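The Aller Reading

The gauge at Aller reported every 20 minutes. It measured the level of the reservoir to the nearest millimeter and sent the figure down the valley to the office at Foltum, where the clerk on shift copied it into a ledger. The ledger was a legal requirement. The last person to consult it had retired.

In May the level began to rise at night. The gain was 3 millimeters, always between two and four in the morning, and by sunrise it was gone. No rain had fallen. The inlet valve was shut and sealed. The clerk filed a fault report, and a technician replaced the float, the cable and the logger. The rise continued.

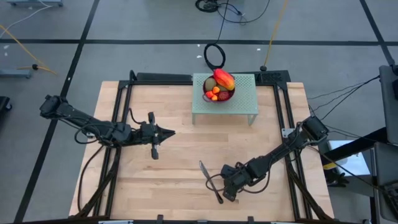 Fruit in a dark red bowl, on its pale green stand.

The clerk worked out the volume. Across the full surface, the gain came to over 3,000 cubic meters of water, arriving from nowhere and leaving the same way. Godberg, the next reservoir down, showed no matching loss. Neither did Buzatu, on the far side of the ridge.

The clerk drove up with a flask, a folding chair and a steel rule, and clamped the rule to the lowest step of the intake tower. At two the water stood at the 4 centimeter mark. At three it stood slightly above. There was no wind. The surface was flat, and the far bank appeared closer than it did on the survey sheet.

At four the water went down. The clerk wrote both figures in the ledger, initialed them, and left the column headed "Cause" blank. The form allowed this. The next reading came in at twenty past.

Last updated: May
Contact | Copyright Foltum Stories | Back to top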